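'브렐츠카' 정주행 타래 시작합니다 (스포 있음, 안 읽은 분은 뮤트 부탁드려요!)

퇴근하고 한 권씩만 읽자 했는데 어제 새벽까지 5권을 내리 읽어버렸고요... 지금 눈이 뻑뻑한데 그래도 써야겠어요.

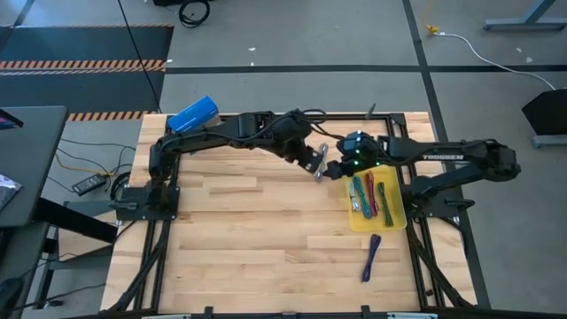
1/ 기본 정보부터

브렐츠카(Breltska)는 잔디도우(Jandidow)에서 나오는 히어로 만화고 글 작가는 Ming-te Fung이에요. 지금까지 단행본 8권 나왔고 국내판은 5권까지. 나머지는 전자책 원서로 사서 사전 켜놓고 읽는 중입니다. 영어가 어렵다기보다 말장난이 너무 많아요 ㅠㅠ

2/ 주인공 이름이 제목이랑 같아서 헷갈리는데, 브렐츠카는 사람 이름이 아니라 가면 이름이에요. 가면을 쓰는 사람은 계속 바뀝니다. 1권에서는 항구 검수원이던 오타흐(Otach)가 쓰고 있고, 전 이 사람이 끝까지 갈 줄 알았어요. 표지에도 제일 크게 나오잖아요!!

3/ 근데 2권 마지막에 오타흐가 가면을 벗어서 바다에 던져요. 싸우다 진 것도 아니고 누가 죽은 것도 아니고 그냥 아침에 일어나서 던져요. 대사 한 줄 없이 네 페이지 동안 방파제 걷는 장면만 나오는데 저 그 부분 세 번 읽었습니다.

4/ 그리고 3권 첫 장에서 초우(Chow)가 그걸 건져요. 네, 그 초우요. 1권에서 오타흐한테 잡혀서 감옥 갔던 밀수업자 초우. 여기서 진짜 소리 질렀어요. 옆방 동생이 벽 두드림

5/ 초우가 주인공이 되면서 책 분위기가 완전히 바뀌어요. 오타흐 때는 밤 장면이 많고 말이 없었는데, 초우는 낮에 돌아다니고 시장에서 흥정하고 밥 먹으면서 수사하고ㅋㅋㅋ 가면 쓴 채로 국수 먹는 법을 고민하는 장면이 있어요. 결국 빨대를 씀

6/ 여기서 호불호 갈리는 것 같더라고요. 독자평 보면 "3권부터 다른 만화다"라는 말이 제일 많아요. 저는 초우 편이 더 좋습니다. 오타흐는 멋있는데 정이 안 가고 초우는 한심한데 자꾸 응원하게 돼요.

7/ 악당 얘기도 해야죠. '조율사'라는 인물인데, 사람들이 제일 듣기 싫어하는 소리를 찾아내서 그걸로 협박해요. 처음엔 좀 유치한 설정 아닌가 했거든요? 4권에서 초우한테 들려주는 소리가 뭔지 나오는데... 자기가 팔아넘긴 배의 기적 소리예요. 하 진짜

8/ 그 장면 연출이 미쳤어요. 효과음 글자를 칸 밖으로 빼서 페이지 여백에 점점 크게 그려놓고, 초우가 귀를 막는 칸에서는 글자가 손가락 사이로 삐져나와요. 국내판에서 이 효과음을 한글로 다시 그려 넣었는데 원서랑 비교해보니까 거의 위화감이 없어요. 식자 하신 분 박수 받으셔야 합니다.

9/ 불만도 있어요. 5권이요. 중간에 갑자기 오타흐 어린 시절 회상이 책 절반을 차지해요. 내용 자체는 좋은데 조율사랑 대치하다가 끊고 들어가니까 마음이 급해서 눈에 안 들어오더라고요. 따로 외전으로 내줬으면 좋았을 텐데. 저는 그냥 회상 건너뛰고 뒤부터 읽은 다음 다시 돌아왔습니다. (작가님 죄송)

10/ 아 그리고 5권 채색이 앞권들보다 많이 어두워요. 제 책만 인쇄가 그런가 해서 친구 거랑 나란히 놓고 봤는데 똑같았어요. 6권 전자책은 다시 밝아졌고요. 의도인지 아닌지 작가 후기에도 말이 없음

11/ 6권부터는 국내판이 아직이라 자세히는 안 쓸게요. 한 가지만 말하자면 가면이 하나가 아닙니다. 1권 표지 뒷면에 있는 항구 그림 다시 보세요. 창고 창문이요. 저는 6권 읽고 나서 책장으로 뛰어갔어요.

12/ 읽는 순서 물어보시는 분 계셔서!! 그냥 1권부터 순서대로 읽으시면 되고, 짧은 외전 '소금 창고'는 4권 다음에 읽는 걸 추천해요. 먼저 읽으면 조율사 정체를 반쯤 알게 돼요. 저는 그걸 먼저 읽어서 손해 봤습니다...

13/ 번역 얘기 조금. 초우 말투가 원서에서는 되게 거친데 국내판은 능글맞은 아저씨 말투로 옮겼거든요. 처음엔 원서파였는데 3권 시장 흥정 장면은 번역본이 훨씬 웃겨요. "깎아주면 내가 못 본 걸로 해드릴게" 이 대사 한동안 입에 붙어서 회사에서도 쓸 뻔했어요.

14/ 최애 장면 하나만 고르라면 4권 끝, 오타흐랑 초우가 부두에서 다시 만나는 데요. 오타흐는 가면 쓴 사람이 누군지 모르고 초우는 알죠. 초우가 목소리 들킬까 봐 고개만 끄덕이는데 오타흐가 "자네는 나보다 잘 어울리는군" 하고 가버려요. 저 이거 배경화면 해놨어요.

15/ 6권 국내판은 10월에 나온다고 합니다. 예약 특전이 가면 모양 책갈피라던데 5권 특전 엽서 놓친 한을 이번에 풀겠습니다. 알람 맞춰놨어요.

16/ 아까 '소금 창고' 어디서 읽냐고 물어보신 분, 종이책은 없고 전자책만 있어요! 짧으니까 출퇴근길에 금방 읽으실 거예요.

17/ 그리고 조율사가 1권에 나온 피아노 가게 주인이냐는 질문이 벌써 두 개나 왔는데요ㅋㅋㅋ 저 대답 안 할 거예요. 7권까지 읽고 오시면 그때 같이 떠들어요. 디엠도 환영입니다.

18/ 8권은 오늘 밤에 시작합니다. 다 읽으면 이 타래 밑에 이어서 쓸게요. 스포하지 말아주세요 제발!!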